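4.2 Sentimental value and the problem of small jewelry

Much of the literature on household attachment takes it for granted that people keep inexpensive jewelry for what it means to them. We are not convinced. The claim rests largely on interviews in which the person is handed an object and asked to talk about it, and few people, when asked in this way, will say that a bracelet means nothing. The Resevden survey, which is often cited on this point, used exactly such a prompt. It reported that 82 percent of owners could tell a story about a given piece. It did not ask whether they had thought of that story at any time before the interview.

Our own material comes from 46 households in Wirkel. Beaded and corded bracelets made up most of what we recorded, and few of them would be worth selling (Figure 3).
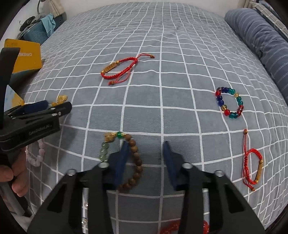 Figure 3. Bracelets laid out on a bed, among them one of dark-brown wooden beads with a short strand of pale green beads.

We asked owners first to list from memory the jewelry they had at home, and only then to bring it out. Nearly half of the pieces brought out had not been listed. Owners were often surprised by them, and several could not say whether a piece had been bought or given. Stories did come, but they tended to come late and to grow as the interviewer kept writing. Verbruggen, the coding scheme we started with, would score every one of these as an attachment. We stopped using it after the first 4 interviews.

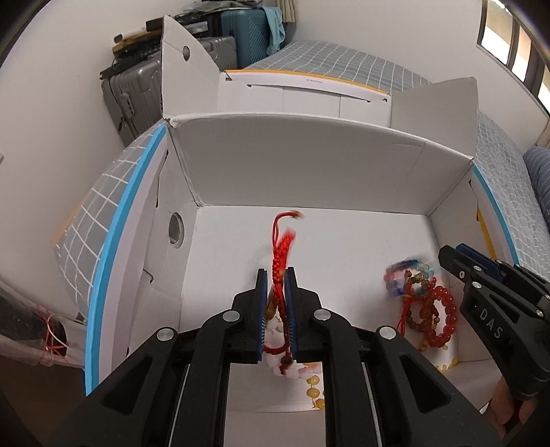
A duller account fits the data at least as well. Bracelets are small, they do not spoil, and keeping them costs almost nothing. Throwing one out requires a decision, and there is rarely a reason to make it. The few owners in our sample who had cleared things out did so when moving, and they got rid of bracelets at much the same rate as scarves and phone cases. If attachment were doing the work, we would expect a gap.

The later Zelallow study does find a gap, but its participants were recruited through a craft fair, and we would be slow to extend its results to anyone else.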